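**FOR IMMEDIATE RELEASE**

**Salten brings out a table setting for people who own one good bowl**

Salten, the tableware shop that once sold a 14-piece fish service to people who don't eat fish, will release its smallest collection yet this November. It is called Urquhart, and it has 4 pieces: a bowl, a drinking glass, a round woven placemat and a utensil with a bright green handle.

The collection follows a survey of 448 Salten customers, most of whom admitted to eating dinner out of the same bowl every night while the rest of the set sat in a cupboard waiting for company. Company, they reported, also wanted the bowl. 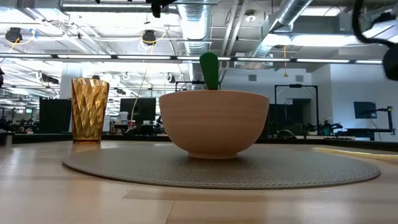
Salten has therefore given up on the gravy boat. The Urquhart bowl is ceramic, in a light peachy tan, with a wide body and a short foot. It is meant for soup, cereal, salad and whatever was left in the pan. The amber glass has a faceted pattern that catches the light and makes tap water look like a decision. The placemat is gray and lies flat, a quality our returns department has learned not to take for granted.

"We spent two years on a bowl," said a Salten spokesperson. "It holds soup. We're very pleased."

The first run is 4,000 sets, of which 3,292 are already spoken for by shops, including every branch of Nanavari. The remainder will be sold at Salten's own store on Trornetti Street, which opens at 10 a.m. and has parking for two cars - three if they're friendly.

Pieces can be bought singly. Gift boxes are available on request, as is a second bowl.

**Press contact:** Salten press desk, Trornetti Street. Samples must be returned washed.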